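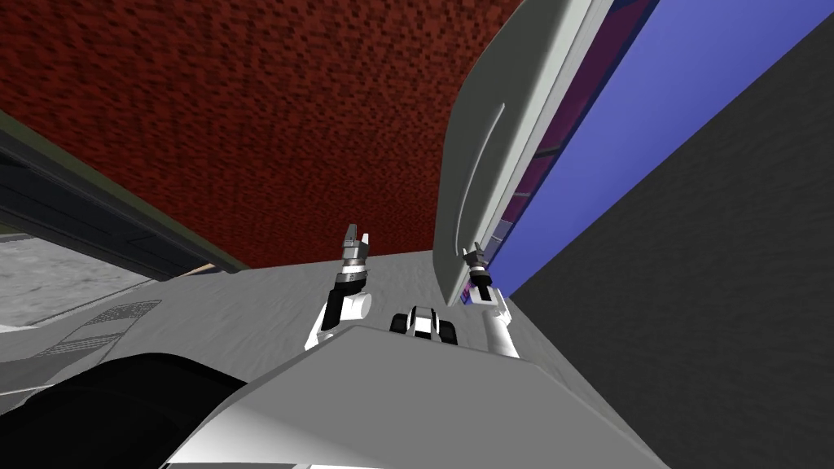 Notes for the allotment and garden talk - soil, and why we keep getting it wrong. 2 Sep 2019. Slides in brackets where I remembered.

Start slow. Water first. Phone off.

Opening

Ask for hands - who has dug this year. Then who enjoyed it. Wait for the laugh, if there is one.

Say what the talk is. Not a science talk. I did one of those in Oksanen and half the room went for tea. This is what I have changed on my own plot and what I would do again. Heavy clay, north slope, bottom corner floods. If you are on sand, some of this is backwards for you, will say when.

(slide 2)

What soil is, quickly

Ground up rock, air, water, dead stuff, living stuff. Most of us only think of the first one.

Jam jar test. Do this at home, costs nothing. Third of a jar of soil, fill with water, squirt of washing up liquid, shake, leave on windowsill. Sand drops first, then silt, clay takes ages. Mine was still cloudy days later. Pass the jar round. LID ON - check lid before passing.

Sausage test as well. Damp handful, roll it. Falls apart = sandy. Makes a ring = clay. Get someone at the front to do it if they don't mind mucky hands. Wipes are in the blue bag.

Digging

This is the bit people get cross about. Be nice.

I double dug for years. My dad did it, the books said to. Bad back every spring, and by June the top had set like a pavement. What I was doing was smashing up all the worm runs and bringing weed seed to the surface, then wondering where the weeds came from.

Stopped on one bed only. That is my advice to anybody - one bed. Don't change the whole plot on my say so. Cardboard down, compost on top, plant into it. First year was ordinary. Slugs liked the cardboard. Second year the fork went in with one hand.

When digging is fine:
- new ground full of rubble
- getting out bramble and dock roots
- potatoes, you have to get them out somehow
- you like it. That is allowed

Don't dig clay when wet. Say twice. If it sticks to your boots, go home. Walk on a plank if you must. I ruined the bottom bed in one afternoon because the forecast was bad for the rest of the week and I thought I'd better get on. It took two summers to come right.

(slide with the boots)

Compost

Everyone has opinions. Keep this moving or it eats the whole hour.

Mine is 4 bays out of old pallets at Devora, the shared plot. One filling, one sitting, one ready, one full of things we meant to take to the tip. Check pallets for the HT stamp, means heat treated. Don't use ones with paint or spills on.

Greens and browns. Grass, peelings, soft weeds, coffee. Then cardboard, dry leaves, torn up egg boxes, straw. Nearly everyone is short of browns. If it smells, it wants browns and a turn. If it's just sitting there doing nothing, it's dry - bucket of water, bit of fresh grass.

Not in: cooked food, meat, glossy card, perennial weed roots, dog mess. Bindweed roots I drown in a bucket for weeks with a lid. Warn them about the smell when you tip it out. Really warn them.

Tea bags - some have plastic in. I tear mine open now. Somebody will ask.

How long? Whole range. Hot heap turned often, a few months. My sort of heap, lazy, nearer a year. Both are fine. It all rots.

Leaf mould

My favourite, don't go on too long.

Collect in November, wet leaves, black bags with holes poked in or a ring of chicken wire. Forget it. Two years for the really good crumbly stuff, one year is fine for mulch. Not from roadsides. Not holly or laurel unless you have patience, they take for ever.

We have a leaf day at Nirkico, people bring bags from their own gardens and we tread it down in the cage. It sinks by half over winter, every year somebody thinks it has been pinched.

It doesn't feed much. It's for texture and holding water. Say this clearly, I got it wrong in the handout last time and had to put a correction up in the shed.
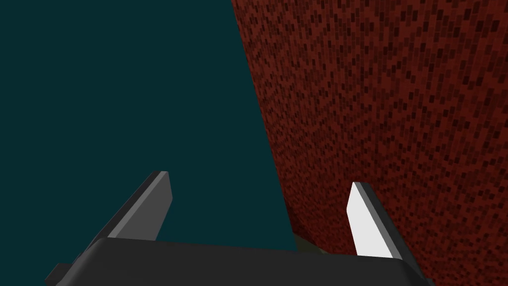 Feeding

Feed the soil, let the soil feed the plant. Bit of a slogan but I do think it's right for beds. Pots are different. Pots run out, they need feeding from midsummer on.

Comfrey tea. Leaves in a bucket, brick on top, lid. Stinks. Dilute till it looks like weak tea. Good for tomatoes and beans. Wear gloves, the leaves are hairy and I come up in a rash.

Nettles same method, more nitrogen, for leafy things. Pick before they set seed.

Manure - must be well rotted. Ask where it came from and what the hay was sprayed with. We had a bad load, beans came up all twisted and curled like ferns. Weedkiller residue, goes through the horse and out the other side still working. Test it first: few broad beans in a pot of the manure mixed with compost, few in plain compost, put them side by side and wait. If the manure ones come up twisted, don't spread it. Cannot say this enough. The whole of the top path lost thier tomatoes that year.

Lime. Only if you have tested. Kits are cheap and good enough. Not at the same time as manure, leave a gap of weeks at least. Cabbages like it, potatoes don't.

(skip next bit if running late)

Green manures

Bare soil over winter is a waste. Rain beats it flat and washes the good out.

Field beans - tough, easy, sow in autumn. Grazing rye - brilliant roots but a pig to kill off, leave a few weeks before sowing small seed after it. Phacelia - bees love it, frost usually knocks it down for you. Mustard - quick, but it's a cabbage relative so mind your rotation, clubroot.

Chop down before flowering. Leave on top or turn in lightly. If no time to sow anything, cover with cardboard or a sheet weighted down. Not old carpet. We banned carpet at Drenon and there was a row, but we are still picking out the nylon threads.

Packet sizes: the big bag does far more than one plot. Go halves with a neighbour.

(back to here if skipped)

Worms

Count test. Spring or autumn, soil damp, dig out one square spade's worth, tip on a tray, sort through, put them back after. Write the number down and do it same time next year same spot. Pointless in a dry July, they've all gone down deep.

Don't buy worms for the ground. They come if there is something to eat. The ones in the compost heap are a different sort, red stripy ones, and won't live in your border.

Water

Mulch after rain, never onto dry ground. People do this the wrong way round all the time, me included in the hot summer.

Good soak once or twice a week beats a sprinkle each night. Stick a finger in. If it's damp down there, leave it alone.

Clay cracks: fill with compost, brush it in. Works nicely.

Sand people - everything I've said about compost, do more of it and more often. It goes through like a sieve. Mulch in spring as well as autumn. And you get to plant early so don't complain.

What to do this month

Autumn is coming, keep it practical, this is what they'll write down.

- clear spent beans at the base, leave roots in
- sow green manure in any gap, soon, while soil is warm
- save cardboard, take the tape off now not later
- turn heap once before it gets cold
- order manure now, ask the spray question
- pick one bed, do not dig it

Costs - if asked. Cardboard free from the bike shop. Council compost by the bulk bag cheaper than little bags, check it for glass. Share a delivery.

Questions likely

Moles? Can't help. Nice fine soil for potting though.
Eggshells? Slow as anything. Harmless. Don't stop slugs.
Ash? Wood only, small amounts, keep dry, not near potatoes.
Rats in the heap? Wire underneath, no cooked food, bang the side as you go past.
Raised beds? Only if you need the height or it floods. You have to fill them and that is dear.
Peat? I don't use it any more. Peat free is better than it was, needs watering more carefully, sieve the lumps out for seed.

End

Handouts by the door. Jam jar back to me please. Seed swap table open till they turf us out, put names on envelopes and the year, last time we had a lot of mystery lettuce.

Remember to thank them for the tea. Collect extention lead.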